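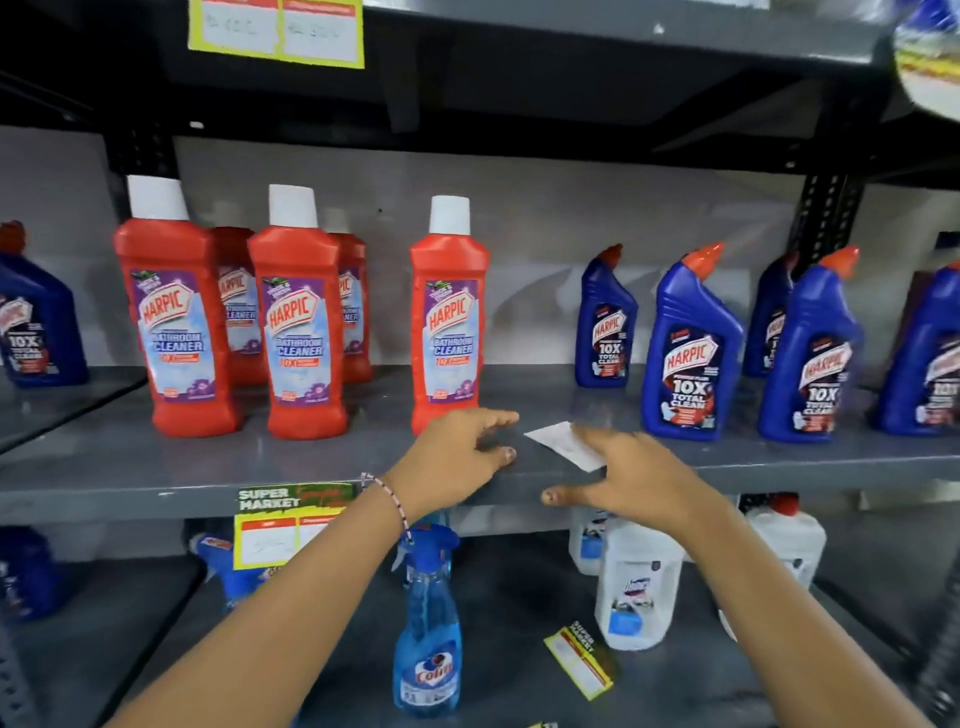
Gunārs Grigaitė

Llevaba años limpiando las juntas de la ducha con un cepillo de dientes viejo y mucha paciencia, así que el Burketti me ha cambiado las mañanas de limpieza. Es un cepillo eléctrico de mango largo, con tres cabezales, y lo tengo en casa desde abril.

Lo primero que me gustó fue el peso. Con el brazo extendido llego a la parte alta de la mampara sin que se me canse el hombro (¡y mira que el techo de mi baño es alto!). El cabezal cónico es una maravilla: se mete en el carril de la puerta, detrás del grifo y en esa esquina donde siempre se junta la cal. Dejo el producto quince minutos, paso el cepillo y aclaro. En las juntas más negras he tenido que repetir.

El plano lo uso menos, aunque en el suelo de la cocina va muy bien. El Fodier que tuve antes salpicaba todo; este gira más despacio y el agua se queda en su sitio.

Pegas, alguna hay. El cargador tiene el cable cortísimo y la tapa de goma cuesta cerrarla con los guantes puestos. Además, los recambios solo los he encontrado en packs, y yo gasto cónicos, siempre cónicos.

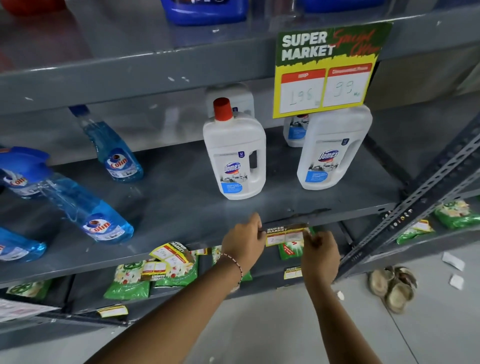 Con qué productos lo uso

Para el suelo, limpiador diluido en un cubo, muy poco. En los azulejos, el de baño de siempre. Los cristales los sigo haciendo a mano, con bayeta.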